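Gestdale Center for Learning Machines
Young Visitors' Pages
What Happens on Robot Open Day?

Each October, the Gestdale Center opens its doors to students and their families. Visitors meet the people who build and teach robots, and they watch a robot arm at work. This page explains what you will see during your visit and what some of the longer words mean. It is written for readers aged 9 and up, but younger visitors may enjoy it with an adult.

What is a robot arm?

A robot is a machine that can sense what is around it, follow instructions and move. Some robots roll on wheels. The one at the Center stays in one place and has a long arm, a little like your own.

Your arm bends at the shoulder, the elbow and the wrist. These bending places are called joints. A robot arm has joints too, and inside each joint is a motor. When several motors turn together, the arm can reach forward, lean to one side or point straight down. At the end of the arm is a part called the gripper. The gripper does the work that your fingers and thumb do when you pick up a pencil.

Why is the table full of ordinary things?

Many robots in factories handle the same part all day long. The part always arrives in the same position, so the robot can repeat one movement. A home or a school is different. Things are put down wherever there is room, and they come in many shapes. The staff at Gestdale want their robot to learn about everyday objects, so they set the table with the sort of things you might find in a kitchen or on a desk.
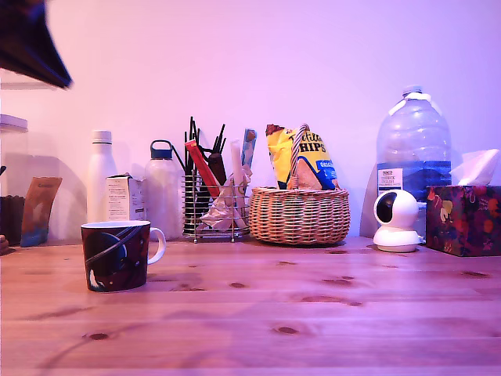 Each kind of object sets the robot a different problem. A mug is hard and keeps its shape, but it has a handle on only one side. A paper bag folds when it is squeezed. Clear plastic is harder still, as light passes through it and the robot's cameras may not find its edges easily. People learn to deal with all of this when they are very small, and most of us have forgotten that we ever had to learn it.

How does the robot learn?

The team uses a set of computer programs called Flollow. A person first guides the arm through a task, such as moving an object from one spot to another. The computer records how each joint moved and what the cameras saw. This recording is called a demonstration.

One demonstration is not enough. If you had seen only one dog in your life, you might think that all dogs were brown. In the same way, a robot that has seen a task once may become confused when the object is turned around. For the current project, the team has recorded 552 demonstrations. Some were short and simple. Others had to be repeated several times before the team was satisfied with them.

After this, the robot tries the task without a guide. The staff keep a written record of each attempt – the ones that go well and the ones that do not. Both kinds are useful.

What will you see at the demonstration?

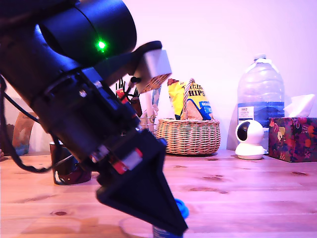 The demonstration takes place in the Ó Riain Room on the ground floor. Visitors stand behind a yellow line on the floor, and a member of staff explains each step through a microphone. Look closely at the end of the arm. The gripper is black and becomes narrow toward its tip, and when it points down at the table it can come very close to something as small as a bottle with a blue cap. Small objects call for careful movement, so please do not be surprised if the arm seems slow. There are 2 demonstrations in the morning, and each has places for 100 visitors.

Is it safe?

Yes, provided that everyone follows the rules. A robot arm is strong, and it does not know that you are there unless it has been given a way to sense you. For this reason:

Stay behind the yellow line at all times.
Do not throw or roll anything toward the table.
Keep bags and coats on the hooks provided.
If you hear a staff member say "Stop," stand still and listen.

A large red button is placed beside the operator's chair. Pressing it stops the arm at once. Only staff may use it.

Words to know

Joint: a place where an arm bends or turns.
Gripper: the part of a robot that holds things.
Sensor: a device that measures something, such as light, distance or touch.
Operator: the person in charge of a robot while it is working.

Getting here

The Center is a short walk from the Grikbridge bus stop. Groups must be booked by a teacher or other responsible adult. Children under 9 must stay with an adult throughout the visit.

Page last reviewed: July 26, 2022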